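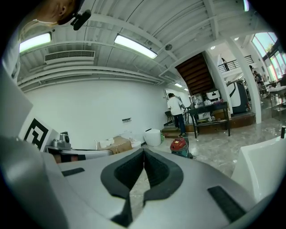

Hand-held gripper recording: floor inspection checklist
Site: Skelerau hall, ground floor and platform
Project: Klinhom household tasks
Date of inspection: March 26, 2025
Inspected by: Rocío Rivas
Accompanied by: Pádraig Tully (recording lead)
Marks used: OK / Action / Not checked

Part A. Before anyone picks up a gripper

A1. Operators signed in and briefed on the task for the session.
OK. Ignacio Moya and Rongrong Xue both signed. The task sheet was the current one.

A2. Other people in the hall know that recording is going on.
Action. The people at the window tables knew. The mezzanine had not been told, and there was someone up there during the walk-round. Joelle Sayegh to add the upper floor to the morning message.

A3. Consent forms held for everyone who may come into view.
Action. Forms are in the folder for all operators. Two regular visitors to the hall have not signed. Episodes with their faces in them stay out of the upload folder until they have. The wide camera takes in far more of the hall than people expect, including whoever is standing right next to the operator.

A4. Storage card empty and formatted.
OK. Spare card in the drawer, also empty.

A5. Batteries charged, no swelling, no loose contacts.
OK. One battery has a worn label. Number rewritten with marker pen.

Part B. The gripper

B1. Housing free of cracks and sharp edges.
OK. Light scuffing on the underside of unit 7, left as it is.

B2. Finger pads seated properly, no tears, no lifting at the edges.
OK. Check both inner faces by opening the fingers fully. A pad that has started to lift will close up and look fine when the fingers are together, so don't pass it on a closed grip.

B3. Fingers meet evenly when closed.
OK. Ten slow closes, ten quick ones. No sticking.

B4. Grip opening read correctly by the software at fully open and fully closed.
Action. Unit 7 read slightly open when fully closed. Ignacio ran the zero step again and it came right. Repeat after lunch and write the value on the card.

B5. Lens clean.
OK. Cloth only. Someone had left a paper towel by the charging shelf -- please take those back to the kitchen.

B6. Operator can hold the gripper for a full set without strain in the wrist.
Action. Rongrong reported a sore thumb at the end of a long set. Sets are now limited to 16 episodes, then a break or a swap. Pádraig to change the task sheet. The older Brakau handle is narrower and she would like to try it.

Part C. The recording area

C1. Walking route clear for the full length of the task.
Action. See C2 and C3. The route along the left wall is the one used most and it is the one with the most on it.

C2. No hoses or leads across the route.
Action. The black hose of the red vacuum cleaner runs over the floor in front of the toilets. An operator watching the fingers will not be looking at their feet. Coil the hose behind the machine or move the machine to the platform side. If the vacuum is part of the task, the hose goes down last and a second person stands by it.

C3. Nothing stacked where it can fall.
Action. White paper rolls are piled loosely on top of the large cardboard box by the wall. They are light and would not hurt anyone, but a roll underfoot would. Put them inside a box, or on a shelf if they are wanted for the task.

C4. Edge of the wooden platform easy to see.
Action. No tape on the edge at the time of inspection. Joelle has a roll of yellow tape and will do the whole front edge. Operators to step up and down facing forwards, and never in the middle of an episode unless the step is part of it.

C5. People working on the platform have been spoken to.
OK. A person working with their back to the floor will not notice an operator coming up behind. Say something first. Ignacio does this already and it works well.

C6. Toilets and other large fixtures stand firm.
OK. Both pushed from the side and from the front, no rocking. Neither is to be sat on or stood on. Lids and seats may be moved with the gripper only.

C7. Floor dry.
OK. Checked by hand along the left wall. To be checked again after any task that uses water.

C8. Lighting.
OK. Ceiling lights working. The windows at the far end are bright in the late morning and can wash out that side of the picture. Start with the lens facing the wall if the task allows it.

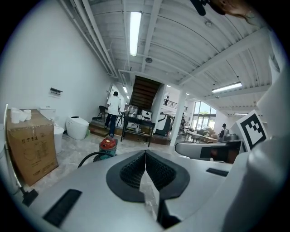

C9. Marker boards upright and flat.
Action. One card had started to curl at a corner. Flattened and taped for now. A new print on stiff board has been ordered from Grultent. Do not lean boards where a foot can catch the bottom of them.

C10. Exits and the foot of the stairs clear.
OK. Nothing on the stairs. Keep it that way during task changes, when boxes tend to end up there.

Part D. During recording

D1. Operator moves at walking pace, both feet on the floor.
OK. Three sets watched. One fast turn by Ignacio, mentioned to him at the time.

D2. Second person present whenever the operator walks backwards.
OK.

D3. Failed attempts kept and labelled.
Action. Some operators are still deleting drops and missed grasps. Keep them. Label them "failed" and carry on. Rongrong's notes are a good model: what was being picked up, what went wrong, one line.

D4. Start positions varied between episodes.
OK. Of the 124 episodes recorded before the inspection, Pádraig could show a good spread of start points. Fewer from the platform than from the floor. The target for this task is 400, so there is room to even that out.

D5. Recording stopped at once if someone walks into the route.
OK. Seen once. Stopped, labelled, started again.

Part E. After the session

E1. Gripper wiped down, fingers left open, back on the shelf.
OK.

E2. Files copied and the copy opened before the card is cleared.
Action. The copy was made but only the first file was opened. Open the first, the last and one from the middle.

E3. Objects returned to their marked places.
Not checked. The session was still running when I left.

E4. Faults written in the book.
OK. Last entry is the zero step on unit 7 (see B4).

Actions carried forward

A2, C4: Joelle Sayegh, before the next session.
A3: Joelle Sayegh, forms to be chased this week.
B4: Ignacio Moya, same day.
B6, D3, E2: Pádraig Tully, new task sheet.
C2, C3: whoever sets up. Recording along the left wall does not start until both are done.
C9: waiting on delivery.

Next full inspection in October, or sooner if the hall layout changes.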